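Linholm Community Kitchen: Progress Report
Prepared for the Wondik Fund by Vivek Rastogi, program lead

Dear friends at Wondik,

It is a pleasure to write to you at the halfway point of the grant, and I will try to keep this shorter than my last letter, which Kai-wen tells me ran on a bit. A lot has happened since March. Most of it has been good, one part has been slow, and there is a question about the winter term that I would like to put to you before we go much further.

Where we stand

When you agreed to support us, we said we would run evening cooking classes for adults in Linholm who are new to cooking for themselves or cooking on a tight budget. We had in mind people recently widowed, young parents, and folks who had moved here for work at the cannery and were living on sandwiches. So far 106 people have come to at least one class. We had hoped for a few less than that by this point, so we are ahead, though I should say that the spring numbers were helped along by a very kind mention in the library newsletter and we may not see another jump like it.

The classes run in four-week blocks and start at 6:30 in the evening. The soup block filled first, which surprised me, and the bread block filled last, which surprised Kai-wen even more, as he had been talking up his rye for months. We have moved bread to the fall, when people are happier to have an oven on.

What people tell us

We ask everyone to fill in a short card on the last night. The comments are mostly about the food, as you would expect, but a good many are about the company. One woman wrote that she had not eaten dinner at a table with other people since her husband died, and that she had now done it four weeks running. Another asked if we could please use less cumin. We have taken both to heart.

The thing asked for most often is a recipe booklet in larger print. Kai-wen has been putting one together in the evenings, and the first draft is with the printer at Trurkivora. It has the soups, the lentil dishes, a plain flatbread, and two pages on what to do with leftover rice. I have pushed for a page on knives as well – how to hold one, how to keep it sharp, when to give up and buy another – and I believe I am winning.

Money

We have spent $3,275 of the grant to date. Groceries are the largest part, followed by the hall rental and then the childcare we offer in the side room on class nights. Grocery prices went up over the summer, eggs and cooking oil especially, and we met this by buying dried beans and flour in bulk with the food pantry. Printing will come out of the second half. I have put the full ledger in the attached pages, with receipts.

The slow part has been the second stove. The hall needs its wiring looked at before one can go in, and the electrician has had to put us off twice. In the meantime we keep the groups small enough to share the one we have, and a good deal of the preparation gets done away from the heat. Measuring, mixing and tasting all happen at the tables.

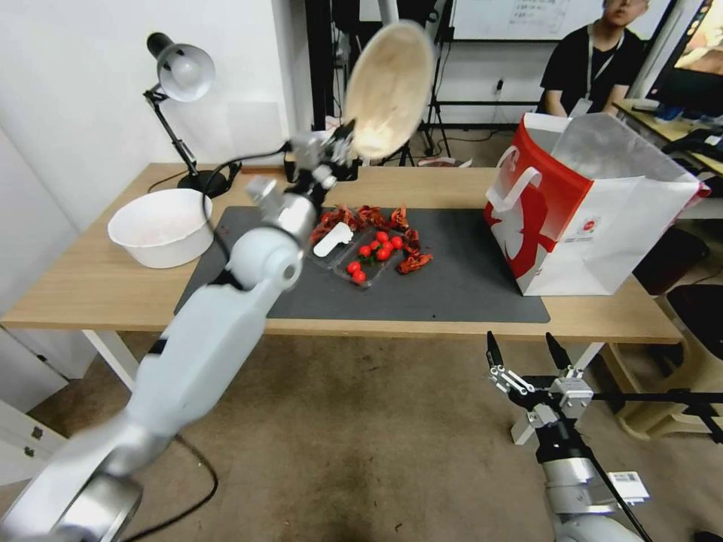 Plans for the second half

The bread block comes first, then a new block on cooking for one, which Kai-wen will lead. He has been trying out the menus on his neighbors and reports no complaints so far. We also plan to hold a shared supper at the end of the year for everyone who has taken a class, and you would all be very welcome. There will be soup, naturally.

A question for you

The hall has offered us a second evening each week through the winter at a reduced rate. We could pay for it by moving part of the equipment money across, as the stove may not arrive before spring in any case. I would not want to do that without your blessing. If you could let me know either way before the bread block ends, we can give the hall a proper answer.

With warm thanks from both of us,

Vivek Rastogi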